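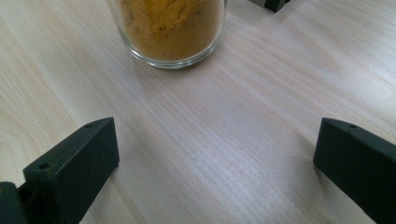 FOR IMMEDIATE RELEASE

**Katik Tea opens its first sit-down tea room in Jisumport**

JISUMPORT, January 3, 2018 – I've been selling loose leaf tea out of a market stall for nine years, so you'll have to excuse me if this press release gets a little giddy. Katik Tea is getting a front door! We open to the public this month at 2404 Nepia Street, two doors up from the old post office, and I'd love for you (and anyone you can drag along) to come in and get warm.

If you know the stall, you know the drill. You stand in the wind, I hand you a paper cup, and we both pretend our fingers still work. The tea room has 30 seats and a radiator. It also has a proper kitchen in back, so for the first time we can serve food that wasn't baked in my apartment at four in the morning.

The menu is pretty short to start. We'll have nine teas by the pot, changing with the season, plus toast, soup and a walnut cake that I've been fussing over since December. The winter list leans dark and smoky, with one very good mint for people who don't want caffeine after lunch. If you can't decide, ask for whatever we're drinking behind the counter and we'll pour you a taste before you order.

We're also bringing over the Ciltari blend, the orange peel and black tea mix that started as a mistake (I mislabeled a tin) and became the thing people ask for most. It'll be sold by the pot and in bags to take home. I made 200 bags for opening week and my arms are still sore – please buy them so I don't have to look at them anymore.

A few things people have already been asking me at the market:

- **Is the stall closing?** No. It stays put on market mornings, same corner, same wobbly awning.
- **Can I bring a laptop?** Sure, except at the long table by the window, which we're keeping for talking.
- **Do you take reservations?** Only for groups of six or more. Everybody else can just walk in.
- **Are kids welcome?** Yes, and there's hot milk with honey for them.

We'll also run a beginners' tasting once a month, after closing. You'll try several teas side by side, talk about what you like and what you don't, and go home with a little bag of your favorite. No fancy vocabulary needed – "tastes like a campfire" is a perfectly good tasting note. The sign-up sheet is at the counter.

**About Katik Tea**

Katik Tea is a small, independent tea seller in Jisumport. We blend and pack everything by hand and sell it at the market and now on Nepia Street.

**Press contact**

Writers and local bloggers are welcome to stop by for a pot before we open. Leave a note at the market stall or in the mail slot at 2404 Nepia Street and I'll get back to you.

###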